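Home | News | Events | Library Hours | Contact

Paper-and-pencil games get an afternoon of their own at Skedham library

July
By Arif Mangundap

If you happened to walk past the reading room at the Skedham library in the middle of the afternoon, you may have wondered what all the cheering was for. It was tic-tac-toe! The library has started a games afternoon for children and anybody who comes along with them, and from the sound of it the oldest and simplest game in the cupboard is the one they like best.

The idea came from Azlan Sutanto, who runs the children's desk and who remembers playing on the backs of envelopes with his grandmother while supper was cooking. He wanted something that a four-year-old and a seventy-year-old could sit down to without anyone reading out the rules first, and he wanted it to be cheap, too (the budget for the summer is not a large one, as he'll cheerfully tell you). Paper grids can be printed at the front desk in no time, and if juice gets spilled on one you just reach for the next.

There were 48 people signed up for the first afternoon, and a good many more drifted over from the magazine shelves once the noise got going. Families from Cormier Street came in a big happy bunch, grandparents included, and stayed until the lights were being turned down.

Loose pieces have made a real difference for the little ones, Sutanto says, as small hands that can't yet draw a tidy X can still put one down in a square and feel very grand about it.
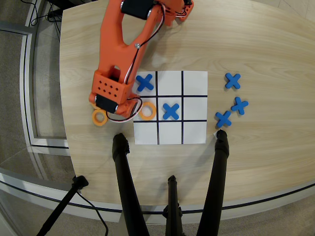

He also likes to stop a game early on, with a couple of X's and a single O down, and ask the children where they would go next. Two X's on a diagonal with the far corner still open will get a whole table shouting, and he says the hardest part is getting them to let the quiet ones answer first.

The games afternoons go on through the end of the month, starting at 3 in the reading room. They're free, you don't need a library card, and younger children should bring a grown-up who doesn't mind losing.

Contact the newsroom | Copyright Plirkby Community News | Back to top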